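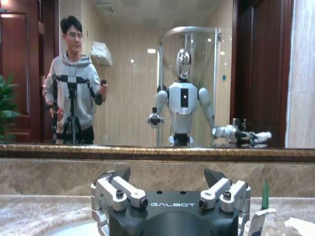 A marble vanity and mirror in a hotel-style bathroom.

Weigh fighters in on the morning they fight
By Marthinus Zulu
9/8/18

Erick Khaemba missed weight by 7 ounces at Skekirside last month and lost a fifth of his purse for it. He then lost the fight as well, on points, to a man he would have beaten in any other week. I was in the hotel for most of the night before he stepped on the scale, and I have been thinking about it since.

Khaemba walks around at a weight two divisions above the one he fights in. That is normal. Most of the men and women on the card do something like it, and the ones who don't are usually told by their coaches that they are giving away size. So they stop eating properly, then they stop drinking, and on the last night they lie in a hot bath with the door shut and someone outside asking them questions to check they still make sense. The next morning they weigh in, and they have over a day to put it all back on.

I have covered this sport for long enough to have heard every defence of the system. The most common is that everyone does it, so it evens out. I used to accept that. If both fighters cut the same amount then neither has gained anything, and both have spent the most important week of the camp making themselves ill. It is an odd thing to defend on grounds of fairness.

It doesn't even out in any case. Some bodies give up water easily and some don't. Urho Ojala could drop a frightening amount in two days and look fresh at the first bell. Colm Ó Dubhghaill, who trained in the same gym and was the better wrestler, could not. He fought the last three years of his career on legs that went in the second round. He told me he never once felt like himself in the cage after he moved down. When he finally went back up a class he was 34, and it was too late to be of much use.

The change I would make is simple. Weigh everyone on the morning of the fight, no more than a few hours before the doors open. Anybody who has drained themselves to make the limit will have to fight drained, and very few coaches will send a fighter out like that twice. Most would do the sensible thing and move up.

The argument against is that some will cut anyway, and will be in greater danger because they have had no time to recover. That is a serious point and I don't want to wave it away. Philomena Ó Briain, who has worked as a ringside doctor on the Drinen shows for years, put it to me more strongly than anyone. She has seen what a dehydrated fighter looks like after a hard knockdown and she does not want to see more of it.

Her answer is to have both. Keep a morning weigh-in, but add checks through the camp – one a month out, one a fortnight out, one in fight week – and refuse a licence at that weight to anyone who is too far above it. I think she is right. It would cost money, and smaller promoters would complain. The cost per fighter at Drinen, when they looked into it, came to 106 pounds. The bill for flowers and fireworks at the last Skekirside show must have been more than that per head.

Promoters have another worry, which they mention less often. The weigh-in the day before is an event. Skekirside had 400 people in a hotel ballroom to watch men in their underwear point at each other, and there was a sponsor's board behind them. It also gives the matchmaker a day to find a replacement if someone is badly over. I understand both of those things. You could still hold the face-off without the scale. As for replacements, a fighter who has passed a check in fight week is far less likely to be badly over in the first place.

More divisions would help too. The gap between some of the upper classes is far too wide, and a fighter who sits in the middle has to choose between being small and being starved. Boxing has gone too far the other way, with a belt for every few pounds, but 2 extra classes would not ruin anything.

Khaemba has been offered a rematch in the same division. He has said yes, because he has a mortgage and because the offer was only good at that weight. He will be back on the scale before the year is out, and I expect he will spend the night before it much as he spent the last one.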